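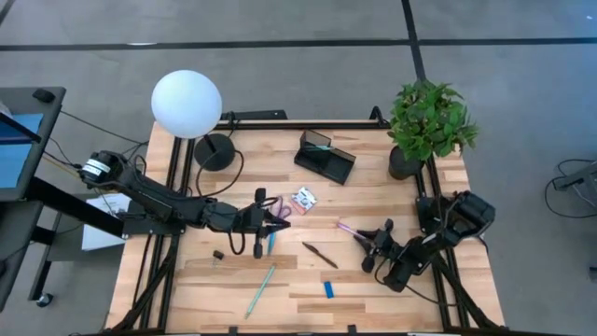

Light butcher-block top on the black extrusion frame, grey carpet tiles under it.

Oil or poly on a butcher-block tabletop?
Forum: Timber Finishing and Repairs

plainsawn_pete
Top is the strip type, blond and tan mixed, bought as an offcut panel from Ronside in Hullbridge. It is 40 mm thick. I gave it one coat of Britano hard wax oil when I got it and that was a while back now. It needs doing again and I am thinking of changing to a water-based polyurethane so I don't have to keep at it. It gets cups, tools and the odd marker left on it. No food. Has anyone gone from oil to poly on the same piece, and how much sanding did it take?

gumleaf
I have done it on a desk. Sand back at 80, then 120, then 180. Wipe with metho between grits and let it flash off properly. I left mine a week before the first coat of poly and it has held. Don't try to save time by scuffing and going straight over, it will fish-eye.

mitre52
I would leave it as oil. You are talking about taking a finish off and putting on one that is harder to repair. When poly wears through on a work surface it goes grey at the edges of the worn patch and then the whole top has to come back. With oil you sand the bad spot and rub more in. Fifteen minutes.

gumleaf
Mine has not worn through in 3 years.

mitre52
What sits on it though? A desk with a keyboard is not the same as a top with tools dragged over it.

gumleaf
Keyboard, soldering gear, a small vice on a rubber mat. It gets used.

plainsawn_pete
Thanks both. Marker ink is the main thing I worry about. It has gone into the oil before and I had to sand it out. Would poly stop that?

saltbush_shed
Poly will stop most of it. Permanent marker wipes off cured poly with metho if you are quick. On hard wax oil it depends how well it was buffed and how many coats. One coat is not enough on a strip top anyway, the end grain bits drink it. Britano says 2 coats on the tin I have here. I would do the second coat and see how you go before you change anything.

plainsawn_pete
It was only ever one coat. I didn't read the tin.

saltbush_shed
Then that could be your whole problem. Very light sand at 240, vacuum, thin coat, wipe off everything that hasn't soaked in. Lay the rags out flat outside to dry, don't leave them bunched up in a bin.

kerfuffle_k
Nobody has mentioned movement yet. How is the top fixed to the frame? Aluminium doesn't move with the seasons and a wide timber top does. If it is bolted down hard on all sides it can cup or split along a glue line whichever finish you use. Slotted brackets across the grain fix that. Finish the underside too, same number of coats as the top.

plainsawn_pete
It is held with brackets from below. I would have to get under there to see if they are slotted or round holes. Underside has nothing on it.

kerfuffle_k
Do the underside first then. I had a panel cup badly in February because I only sealed one face. It came most of the way back once the other side was done – took until winter.

mitre52
Agree on the underside. That matters more than oil versus poly.

gumleaf
No argument there. I still think poly is the better choice for a top that gets ink on it. If you go that way use satin, gloss shows every scratch. I used Effiong satin with a foam roller and tipped it off with a brush.

mitre52
Effiong satin went milky on me. Cold shed, to be fair.

gumleaf
The tin says not below ten degrees.

tworule
Cost might decide it for you. A small tin of the Britano was $41 at Ronside last time I was in, and it will do both faces of a normal sized table with some left over. Poly is cheaper by the litre but you will go through a fair bit of sandpaper getting the old oil off. Also check what is under it before you start sanding. Dust in carpet tiles is a pain. I lift the ones nearest the job if they are the loose-lay sort, otherwise a drop sheet taped right up to the legs.

plainsawn_pete
Good point on the carpet. I think the top will come off the frame and go outside on trestles. I'll look at the brackets while it's off. Plan is underside first, then the second coat of oil on top, and leave poly for later if the ink still gets in.

saltbush_shed
Sounds right. Give it overnight between faces, longer if it's humid.

gumleaf
Fair enough. Post how the ink goes.

plainsawn_pete
Will do. Top comes off Saturday if it stays dry.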